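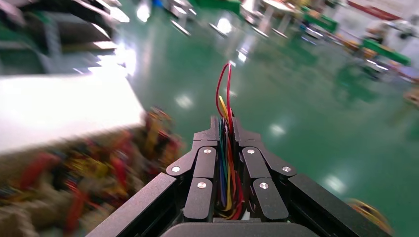 Green floor, Plikthorpe hall

Ristley Residents' Association
Minutes, Thursday, February 28, 2019

Present: Ivars Kļaviņa (chair), Vira Symonenko (minutes), 15 members.

1. Last minutes approved with one correction – the hedge on Sproģis Lane is 138 feet long.

2. Summer fair. Moved to the second Saturday in June. Stall fee stays at $2. 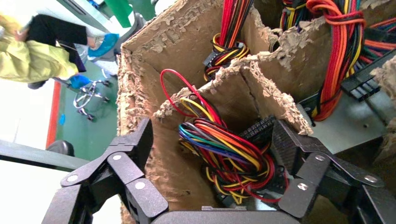 Vira will ask Plasten for a price on 100 folding chairs and report at the next meeting.

3. Parking. Two complaints about trucks on the verge. Ivars to write to the county.

4. Any other business. Side gate key still missing – new lock agreed.

Meeting closed at 8:40.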